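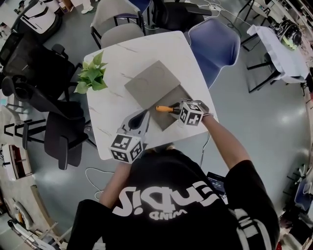

A hand-held gripper closes on a screwdriver during the comparison at Skestholm.

3 min read

Mhairi Geddes has spent most of June with two grippers and one screwdriver. Her group at Skestholm is choosing a hand-held gripper for recording demonstrations, and each candidate gets 100 picks with the same tool.

"The handle is easy," she says. "It's fat and it's soft. The shaft is where you find out about the fingers."

Both grippers carry a marker cube so the tracking software can follow them. Geddes expected the cubes to be a nuisance on the wrist, and after 18 minutes they were. "You start turning your elbow out — then the cameras lose a face of the cube and you have to redo the pick."

The first finger set, from Hirvonen, dropped the tool 11 times. The Kustine set dropped it less but was slower to open. Abbas Dehghan, who processes the recordings, prefers the slower one. "I can clean up slow," he says. "I can't clean up a drop."

Geddes hasn't decided. She wants to repeat the test with a thinner shaft on Saturday.

Related
Tyyne Seppälä on wrist camera mounts
Grarkico controller: first week

Contact | Copyright Skestholm | Back to top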